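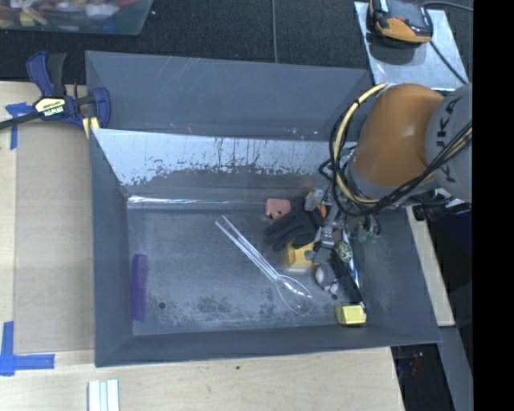 Grudport extends lease on Pevitz Street market hall to 2032

31/07/2021

The Grudport town council has voted to extend the lease on the Pevitz Street market hall until 2032, ending more than a year of uncertainty for the stallholders who trade there.

The old lease was due to run out in January. Under the new one, the hall stays in the hands of the Queiroz family, who have run it since the town sold the building. The rent will stay the same for the first 2 years and will then be reviewed every year.

Council member Ghizlane Lamrani, who put the motion forward, said the town had looked at selling the site for housing but decided against it after a public meeting in the spring.

"People told us they buy their vegetables there, they get their shoes fixed there, and they don't want to drive to Devik for it," Lamrani said. "That was said over and over. We listened to it."

The hall has 39 permanent stalls on the ground floor. A petition to keep it open was handed to the council with 119 signatures, most of them from people living on Pevitz Street and the blocks behind it.

The vote was not unanimous. Members who opposed the extension said the town would be giving up money it needs for road repairs, and asked for the lease to be shortened. An amendment to that effect was voted down.

Yesenia Galindo has sold cheese and eggs from a stall by the north door since she took it over from her aunt. She said she had put off buying a new refrigerated counter while the lease was in doubt.

"You can't borrow money for a counter when you don't know if there will be a floor to put it on," Galindo said. "I called the supplier the morning after the vote."

The new lease requires the Queiroz family to repair the roof over the east side, where buckets have been put out after heavy rain for several winters. The work has to be finished before the first rent review. The town will pay for new drains in the loading yard and for a ramp at the Pevitz Street entrance, which now has only steps.

Opening hours will also change. The hall now closes at 3 p.m., which stallholders have long said is too early for customers coming home from work. From January it will stay open until 6 p.m. on two days a week, to be chosen by the traders themselves. A vote among them is planned for the fall.

Parking is still not settled. The lot behind the hall belongs to the town and is not covered by the lease. The council is considering a one-hour free limit, with a charge after that. Lamrani said a proposal would come before members once the drain work had been priced.

The bus from Devik will keep its stop outside the main doors during construction. When the ramp is being built, shoppers will be asked to use the north door.

Copies of the lease can be read at the front desk of the town offices. Written comments on the parking plan can be left there or mailed to the clerk.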